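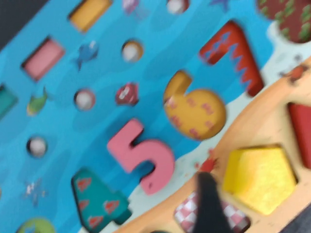

Stirkano

Stirkano is a small robot arm built for home and shared-workshop use. It was designed by Hyun-seo Sung, a hobbyist machinist, and assembled at Zukton, a members' workshop where Sung rented a bench. The arm picks up and places light objects and is used mostly with wooden children's puzzles, including boards with chunky numbers and geometric shapes. Plans for the arm were released in October 2020 under the name Stirkano 4, after three earlier versions that were not published.

Background

Sung began work on the first version after repairing a secondhand camera slider and keeping the leftover motor and belt. The first arm had three joints and could not lift its own gripper when fully extended. The second used heavier motors at the shoulder, which made the base tip forward. The third was bolted to a sheet of shelving and worked well enough to move wooden blocks from one side of a table to the other, but its plastic gears wore out within weeks.

The fourth version was drawn from scratch. Sung moved the elbow motor back to the shoulder and drove the joint with a belt, so that less weight had to swing at the end of the arm. The change came from a suggestion on the Zukton message board, where an earlier build log had been posted in May.

Design

The arm has six joints and a two-finger gripper. The structural parts are printed in plastic, apart from the base plate and the shoulder bracket, which are cut from aluminum. All of the fasteners are metric. The printed parts take 372 hours on a single machine at the settings given in the plans, and most builders split the job between two or more printers.

The fingers are black, tall and narrow. Early fingers were wide and had rubber pads, and they pushed neighboring pieces aside when reaching into a crowded board. The narrow finger can go down beside a raised piece and close on its edge. It has less grip on smooth, flat pieces, and the plans include a second, slightly hooked fingertip for these.

A small camera is mounted near the gripper and moves with it. The view tilts and turns with the wrist, and straight rows on a board often run diagonally through the picture. The camera is inexpensive and its images smear when the arm moves quickly. The control software handles this by stopping the arm briefly before each position check. Sung has described the pause as the slowest part of the whole cycle and the one most often complained about by new builders.

Control software

The software is called Lis. It runs on an ordinary laptop and talks to the motor board over a cable. Lis can be used in two ways. In the first, a person guides the arm by hand through a motion and the program plays it back. In the second, the program looks for a piece by color and outline and works out its own approach.

The hand-guided mode is more dependable. The second mode does well with plain pieces on a plain background and less well with patterned ones. A solid pink number is easier for it to outline than a red one with a blue zigzag stripe, which may be read as two or three separate objects. Printed decoration on a board is another common source of mistakes. Small fish or crabs printed on an ocean background can be picked out as pieces, and the arm will then try to grip a flat surface. Later releases of Lis let the user mark areas to be ignored.

Shadows also matter. A number that stands slightly above the board casts a shadow on one side, and Lis tends to place the edge of the piece too far in that direction. The manual recommends two lamps, one on each side of the table, and warns against working next to a window.

Use with puzzle boards

Puzzle boards were not part of the original plan. Sung started with foam cubes and changed to wooden puzzles because they were cheap and the pieces fit only one way, giving a clear result at the end of each try. A board that mixes numbers with flat shapes such as a pentagon tests more than one type of grip without any change of setup.

The usual exercise is to lift one piece, hold it over the table and put it back in its recess. Lifting is normally the simpler half. Replacing a piece requires it to be turned to the correct angle, and small errors at the wrist leave it resting on the rim. Lis includes a routine, added by a Zukton member, that moves the piece in a small circle under light pressure until it drops.

The board should be fixed down before use. Clamps get in the way of the wrist, and the plans suggest a rubber mat or a thin wooden stop screwed to the table.

Building

The published parts list has 1050 entries if every screw and washer is counted separately. The instructions are divided into 17 chapters, beginning with the base and ending with calibration. The wiring chapter was rewritten after several builders connected the wrist motor backward.

Tools needed include a set of hex keys, a soldering iron, a small vise and a drill press for the shoulder bracket. Builders without a drill press can make the bracket from two layers of plywood, although the joint then needs to be tightened more often.

Related projects

Skornetura is a modified version of the arm with a longer forearm and a different base, made for use at the edge of a workbench. It uses the same gripper and an older release of Lis. The two arms share most of their printed parts, but the shoulder brackets cannot be exchanged.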